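Varevside Air Monitor for Home and Neighborhood Use

26 September 2022
By Dalia Gaber

Print this page | E-mail this page
50 shares | 4 comments

The Varevside is a small outdoor air monitor that measures fine particles, the kind that come off diesel exhaust, wood stoves and wildfire smoke. It takes a fresh reading every 60 seconds and keeps the results on its own memory card, so a dropped internet connection doesn't leave a hole in your record. We've had one running on our back wall since May and I still check it before I've had coffee!

Inside there's a fan, a laser counter and a humidity sensor. The humidity sensor matters more than you'd think. Cheap monitors tend to read high on foggy mornings (they mistake tiny water drops for dust), and the Varevside corrects for that before it saves the number. You can also download the uncorrected values if you like to do your own math, and plenty of our customers do.

Where to put it

Pick a shaded spot with open air on at least two sides, at head height or a little above. Keep it well away from dryer vents, grills and the tailpipe end of the driveway. A porch post is great. A window ledge works too, as long as the window stays shut most of the time – otherwise you'll be measuring your own frying pan, and the graph at dinner time will scare you. 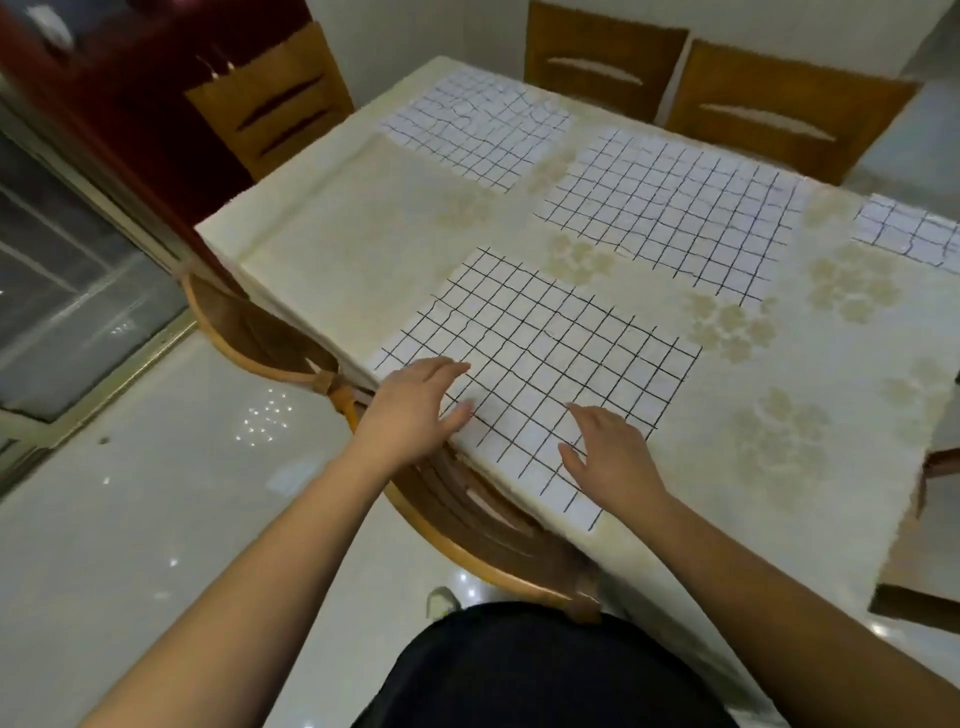 Kwok-wai Lo: Mine was beside the kitchen vent for a month and every evening looked like a brush fire. Moved it to the side fence and the numbers finally matched the county station. Please put the bit about vents in bigger type.

Will do, and thank you! The new quick-start card has it on the front.

Using several together

One monitor tells you about your own yard. Put a few along a street and you start to see things like the morning school run, or which side of a hill the stove smoke settles on. Up to 50 monitors can share a single Hailu map page, free, and each owner decides whether theirs is public or private. The street group run by Pei-shan Lai and Po-yen Ko collected 1,297 hours of readings in their first stretch, and their map is a joy to scroll through (the rush hour bumps are so clear).
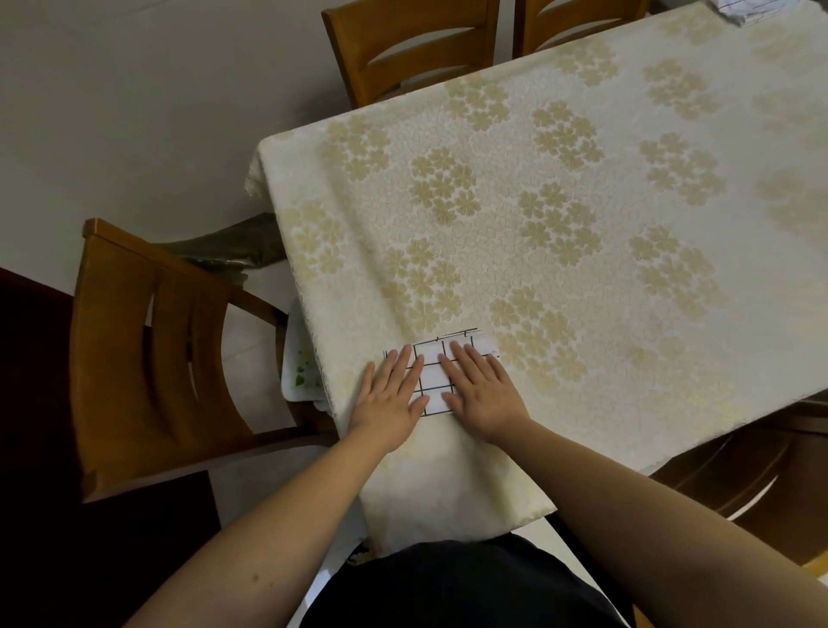
Table with cloth and hand-drawn grid sheet.

What's in the box

Monitor, wall bracket, 4 screws, weatherproof power cord, memory card, quick-start card. The bracket also fits the older Odosow model, so you can swap one for the other without drilling again.

Care

Brush the intake screen with a dry paintbrush every couple of months, more often in pollen season. Don't use canned air, as it can push dust onto the laser. Spiders love the intake, so look in there each fall. The laser counter wears out in time and can be replaced at home with a small screwdriver. Spare counters are listed under Fekuvetti parts.

Please note that the Varevside is made for learning about your local air and spotting changes. It isn't certified for legal or regulatory work, and it doesn't measure ozone or carbon monoxide.

Print this page | E-mail this page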